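4.2 Handling Containers with the Brotberg Kit 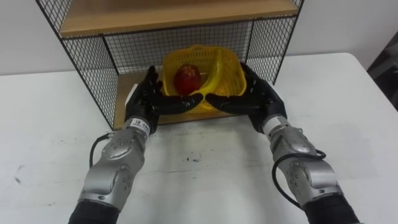
Figure 3. A pair of multi-fingered hands at the wire-mesh shelf unit, with the fruit basket on its bottom board.

We came to the Brotberg kit fairly late in our review, after the Maladano package had already taken up most of the winter, and we should say at the start that we were very glad to spend some time with it. The kit is sold as a complete two-armed bench set, with the arms, the hands, the control software and a year of support in one price, and it is aimed at small labs like ours that would like to study everyday handling without first building everything from scratch. Of all the tasks we tried, the one that taught us the most was moving a container with things inside it. A basket of fruit is an everyday object, but it asks a good deal of a pair of hands. In the arrangement of Figure 3 the yellow basket is tilted slightly with its open top to the front, and the tip of the banana reaches as far as the front rim, so that the fingers have to find a hold on the plastic while leaving the fruit in peace. The lattice-like walls are a further complication, as a fingertip may press against a solid strip on one attempt and slip partway into an opening on the next.

The task itself is easily told. The operator guides both hands to the basket, takes hold of it, draws it out past the edge of the bottom board, and sets it down on the table with the fruit still inside. A trial counted as a success only when all of this was done without a restart and without any fruit leaving the basket. We were strict about this last point, perhaps stricter than a person clearing a kitchen shelf would be, but a looser rule had led to long discussions during the Maladano trials and we did not wish to have them again.

We ran 141 trials with the kit as delivered, and 110 of them were successes under this rule. Of the remainder, 18 ended with fruit on the table, nearly always while the basket was coming over the front edge of the board, where one hand tended to get a little ahead of the other. The rest were stopped by the operator or by the software, most often when the two hands came too close to one another and the safety margin, which is generous in the factory settings, brought everything to a halt. The margin can be reduced in the setup menu. We left it alone for the trials reported here, feeling that a buyer would want to know how the kit behaves on the day it comes out of the crate.

Something should be said about the hands, as they are the part of the kit that prospective buyers ask us about most. They are pleasant to work with. The fingers close evenly, and the operators soon learned to let them settle around the basket before lifting -- a small habit, but one that made for much calmer trials. The thumb was less of a success. It has a tendency to rest short of its commanded position after a long session, and we found ourselves running the calibration routine more often than the manual suggests. Oluf Overgaard, who operated the kit for the greater part of the trials, came to do this before every block as a matter of course, and it takes very little time.

The cables deserve a friendly word of warning as well. They run outside the arms for part of their length and stand out in loops at the sides, as can be seen in the figure, and in a narrow workspace one has to plan the approach with them in mind. Our shelf was roomy enough in front that this gave no trouble, but we would hesitate to send both arms deep into a cupboard.

The software logs every trial automatically, and we collected 630 minutes of recordings over the whole review, including the practice sessions. Export worked well once we had moved from the bundled Ojo viewer to the plain file format, which Emerow, the reseller who supplied our kit, was kind enough to explain to us over the telephone. The manual covers this in a single paragraph, and we hope that a later edition will be more forthcoming. Results for the same task with a deeper basket, where the rim is harder to reach, are taken up in Section 4.3.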